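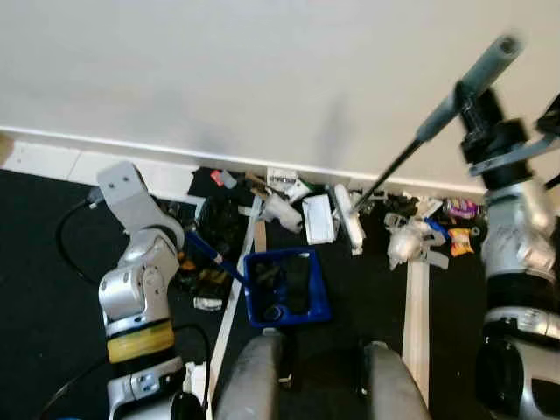 *Figure 2. Two-arm unit during the floor pickup demonstration, blue basket between the arms.*

## 4. Running the Visitor Demonstration

This section applies to the Sumik two-arm unit when it is shown to guests at the Doltham site. Staff who have not completed the operator course shall not run the demonstration.

### 4.1 Before guests enter

1. Set the basket on the dark floor covering, within reach of both arms.
2. Place the household items along the baseboard. Soft items such as clothing and empty snack bags may be piled.
3. Fit one tool to each arm. Check that the long gray pole is held firmly in the right gripper.
4. Confirm that the cables beside the left arm can move freely through the full range of the arm.
5. Set arm speed to 60 percent.

> **Note:** The floor layout does not need to match Figure 2. Keep heavy or breakable items out of it.

### 4.2 During the demonstration

1. Ask guests to stand behind the marked line, at least 2 meters from the unit.
2. Announce the start aloud, then press RUN.
3. Keep one hand on the stop control until both arms have come to rest.
4. Answer questions only after the unit is in HOLD.

> **CAUTION:** A held pole extends the reach of the arm well past the gripper. Do not step between the arm and the wall while the unit is powered.

### 4.3 After the demonstration

1. Return both arms to the rest position and remove the tools.
2. Enter the run in the Jääskeläinen log. The unit is due for a joint inspection every 100 runs.
3. For visits by the Ultthorpe group, repeat Section 4.1 in full before each new party.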